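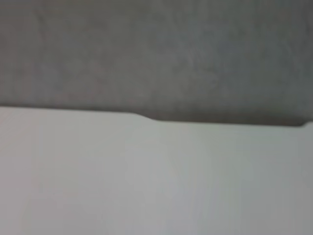
Close-up of the pale top and its curved edge against grey. A wrist camera catches this sort of thing at close range.

Mokholm Two-Arm Bench Package

I sell a few different setups, but the Mokholm is the one I keep steering people towards when they ring up with a first budget and no idea where it'll go. You get two arms, a parallel gripper and wrist camera on each, mounting brackets and the cabling. The table is extra, and I'm happy for you to use your own if it's a plain light colour and doesn't wobble (please check the wobble!).

What to put in your budget

The arms take the biggest bite, no surprise there. It's the small stuff that catches people out. Set aside $800 for a spare set of gripper fingertips, a second cable kit and a bracket or two. Delivery is nine weeks at the moment, so if you want to be running in February, get your order in well before the holidays.

For practice objects I'd spend next to nothing. Fruit and kitchen bowls are my favourites, and a banana is a lovely first job, all curve and no flat side to grab. Put one arm on the fruit and the other at the rim of a bowl and you've got a proper two-handed task for the price of a snack. The blue bowl also stands out nicely on a white table.

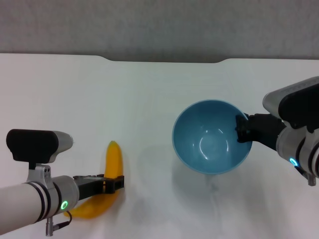

Measure before you order

Our standard top is 80 cm deep, and the base plates from Zultallow need clear space behind them for the cables. I always ask for a sketch of your room, even a scribbly one. Both arms need to reach the middle, so don't be tempted to spread them out just because the room is big.

Spares and add-ons

Plastine fingertip pads come in packs at $51 and fit both grippers. The Chuang controller shelf is optional, but I'd get it if your floor space is tight.

Quotes go out every Friday. Send me your sketch and your rough number and I'll tell you what fits.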